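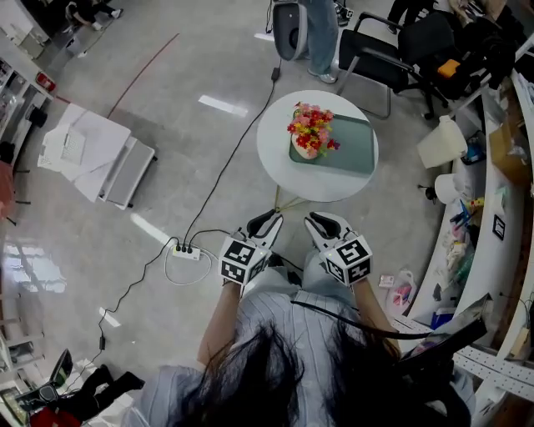
Is the Brurham pottery open day worth the drive if you don't make pots yourself?

I'd say so, provided you like watching people work with their hands and don't mind a bit of clay dust on your shoes.

September
By the Sunday Drives editor

I had been meaning to get out to Brurham for years. My aunt used to have a set of their soup bowls, the heavy speckled kind with a lip that dribbled if you poured from it, and I think I've been a little bit in love with the place ever since. They open the works to visitors once a year, and this time I finally put it on the calendar, packed a sandwich (which I didn't need, more on that later) and set off early with the heater on and the radio up.

The parking is in a field behind the Garcia feed store, and it's a short walk from there along the creek. Wear real shoes! The path was muddy in two places and I saw a lady in lovely cream flats turn right around and go back for her boots.

You start in the clay shed, where they mix everything themselves. I'd always pictured clay coming in neat bags, and some of it does, but the rest is dug from a bank on the property and left out over the winter before anyone touches it. The man showing us around let the children squeeze a lump of each, and then of course all the grown-ups wanted a turn too. The dug clay is grittier and smells like a basement. I mean that kindly.

From there it's into the throwing room, and this is where I lost most of my morning. There are 7 wheels in a row under the north windows, and the woman nearest the door was making mugs, one after another, chatting the whole time about her tomatoes. She'd pull up the wall of a mug in what felt like one breath, check it against a stick with a notch in it, and slide it off onto a board. I stood there so long that she asked me if I wanted a job.

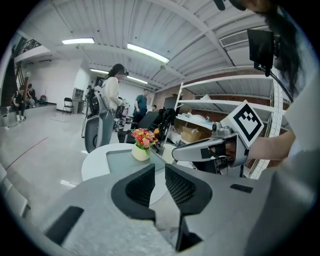

After the mugs I wandered over to the vases, which are made by a different crew at the far end. The shape everybody asks for is called the Jondo, a squat thing with a narrow neck, and I learned that the neck is the whole trouble. Make it too wide and the stems flop over, too narrow and you can't get a brush in to wash it. They've been fussing with that neck for as long as anyone there can remember, and the retired versions are lined up on a shelf over the sink. I liked the oldest one best, so naturally it's the one you can't buy.

The kilns are out back in their own brick building. The big one holds 700 pieces when it's stacked well, and it had been unloaded before we came, so we were allowed to step up and look inside. The walls are shiny with old glaze, brown and green and almost purple in the corners. Our guide said they lose a few pots every firing and still get grumpy about it. The cracked ones go on a table by the gate for two dollars apiece, and I'll admit I came home with more of those than I had cupboard for.

Lunch was the nice surprise. The church across the road does chicken pie and slaw on long tables, and a slice of peach cake if you get there before one. I did not get there before one. The sandwich went home with me and the dog had it - she was very happy with her day out, too, even though she hadn't been on it.

A few practical things. Admission was $5, children free. There are stairs up to the glazing loft and no elevator, though everything else is on one level. The shop takes cards but the seconds table doesn't. If you want to try the wheel yourself, sign up at the gate as soon as you arrive, as the list was full by ten and I missed my chance. I plan to be first in line next year, in an old shirt, with my sleeves already rolled.

Comments

canis_and_me: We went in the afternoon and the glazing loft was much quieter, so maybe do it backwards. Are dogs allowed? We left ours at home just in case.

Porchlight: My mother worked in that throwing room! The notched stick brought it all back. Thank you for writing this up.

claydust52: Try the peach cake next time. Seriously. I'd go for the cake alone.

Contact us | Copyright Sunday Drives, all rights reserved | Back to top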